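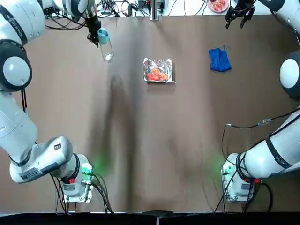

电视买回家以后:几条省钱也省心的土办法

电视评测我看得不少,多数写到"值得买"就收尾了。可是电视抬进门以后的事,屏幕怎么擦、线怎么走、声音为什么发闷,评测里基本不提,商场的人倒是很愿意提,因为他们手里正好有配件要卖。下面这些是我在自己家和父母家折腾出来的,有的管用,有的不管用,都写上。

一、屏幕清洁液,我劝你先别买

我买过一瓶 Drukex 屏幕清洁套装,一瓶液体加一块布。液体用了半瓶,跟纯净水比,我没看出区别。布倒是不错,可超细纤维布哪里都有。

现在的做法:关机,等屏幕凉下来,先用干布轻轻带一遍浮灰。还有手印的话,布的一角蘸一点纯净水,拧到不滴水,顺着一个方向擦,再换干的一角收尾。水千万别直接喷在屏幕上,它会顺着下边框流进去,那里往往有排线。酒精、玻璃水、洗洁精都不要用,屏幕表面有涂层,擦花了没法补。网上有人说牙膏能磨掉划痕,我在一台旧显示器上试过,划痕还在,旁边多了一片雾。

二、高价线材

店员推荐过一根 Sturnitz 的 HDMI 线,说颜色会"更通透"。我把它和电视盒子里附送的短线轮流插了一晚上,家里人谁也没分出来。数字信号要么正常,要么闪黑、掉画面、出雪花点,不存在通透一点这回事。需要留心的是线的规格和长度。要跑高刷新率,就买标明支持相应带宽的线,长度够用即可,别为了"以后可能用得上"买一根特别长的盘在柜子后面。

线插不稳的,多半是被柜子背板顶着,接头一直受力。加一个直角转接头,或者把柜子往外挪两指,比换线有效。

三、理线

理线盒、理线管、理线板我都买过,最后留下来的是魔术贴扎带,一卷能用很久,随时能拆。塑料扎带不建议,剪的时候容易伤线,我剪断过一根机顶盒的电源线,所以说得很有底气。

电源线和信号线尽量分两边走。实在要交叉,就让它们垂直交叉。每根线两头各贴一小条美纹纸,写上接的是什么。半年后你会忘记哪根是哪根,我每次都忘。

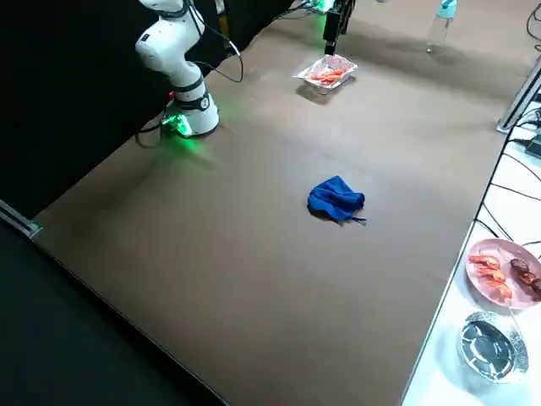
机械臂后方绕着黑色线缆,台面上有一只铝箔盘。

插线板不要塞进密闭的柜格里,也不要一个接一个地串。电视、音箱、路由器放在一块板上通常没问题,取暖器请另找插座。

四、画面模式,花七分钟就够

出厂的"鲜艳"模式是给卖场灯光准备的,在家里看人脸像刷了漆。改成"电影"或者"标准",再把动态插帧、降噪、节能亮度逐个关掉看看。我说逐个,是因为全关也未必舒服。看球赛时插帧留一点,有人觉得更顺;我觉得假,但我父亲喜欢,他家那台就开着。

至于网上流传的"某型号最佳参数表",参考一下可以,照抄没什么意思。面板个体有差别,客厅的灯也不一样。我照着一份表调过,结果暗部糊成一团,最后还是恢复默认重新来。白天和晚上各存一套模式,比追求一套万能数值实际得多。

五、声音发闷

薄电视的喇叭大多朝下或者朝后。电视陷在柜格里,对白自然含糊。先把电视往前挪到与柜面齐平,再把声音模式改成"人声"或"清晰对白",很多人做到这一步就不需要另买音箱了。

我后来还是买了音箱,Pyo 的一条入门回音壁,400 块。对白确实清楚了一些,低音别指望。包装上写的"影院级环绕",我坐在沙发正中间也没听出来。如果预算只有这么多,我会建议先把上面两步做了,过一个月再决定。

六、遥控器

按键不灵,先别急着换新。取出电池,看看弹簧有没有发绿或者发白。有的话,用棉签蘸一点白醋擦掉,再用蘸清水的棉签擦一遍,晾干后装回去。长期不用的遥控器,把电池拿出来,漏液是早晚的事。

想知道红外遥控器还有没有信号,打开手机前置摄像头,对着遥控器前端按键,多数手机能看到一个小光点。后置摄像头常有滤光片,看不到不代表坏了。蓝牙遥控器这招没用,请重新配对。

给遥控器套保鲜膜的做法,我不反对,但膜下面照样积灰,而且手感很差。一年换一次都嫌少。

七、壁挂之前

先弄清楚墙是什么墙。轻质隔墙用普通膨胀管,能挂住一时,我不敢在下面坐着。支架上写的承重是在合适墙体上测的,和你家的墙不一定有关系。拿不准就放柜子上,加一条防倾倒的绑带,家里有小孩或者猫的更要加。

高度也常常弄错。照片里电视挂得很高,看着气派,看两集脖子就酸。坐下来平视,视线落在屏幕中间偏上一点,拿美纹纸在墙上贴出外框,过几天再打孔。

八、延保

店里推 Ituren 延保,242 块,保两年。我把条款从头看到尾,屏幕碎裂不保,进水不保,"正常亮度衰减"也不保。剩下的主板和电源故障,按我打听来的维修价,这笔钱也不算离谱,但我还是没买。你要是整天开着电视,或者家里电压不稳,可以考虑。签之前先问清楚两件事:上门费算谁的,修不好是换机还是退折旧款。口头答应的不算,让他写在单子上。

另外,发票和包装箱里的那张保修卡,拍照存手机,纸质的放进一个固定的抽屉。泡沫和纸箱留到退换期过了再扔,没有原包装,有些店会在退货时扯皮。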